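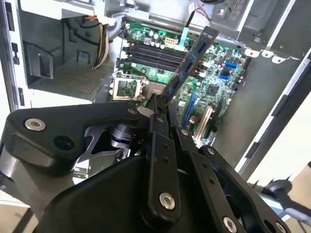 Wasamgate Fix-It Day Returns, Bring Your Old PC

Wasamgate, Jul 18, 2018 - Nestik will hold its second free computer repair day at the Dirkberg branch library, doors at 9 a.m. Desktops and laptops both fine. No printers please.

Last May 200 people came thru and the line went out past the bike racks. More tables this time. Memory upgrades, dust cleaning, dead drives wiped while you wait. Parts at cost, labor free.

"People throw out a machine that needs one part," said Afaf Sabbagh, who runs the event. "Bring it in first. Bring the power cord to."

Limit 2 machines per household. Sign up at the front desk or just show up, walk-ins seen after noon. Parking behind the Yoo building.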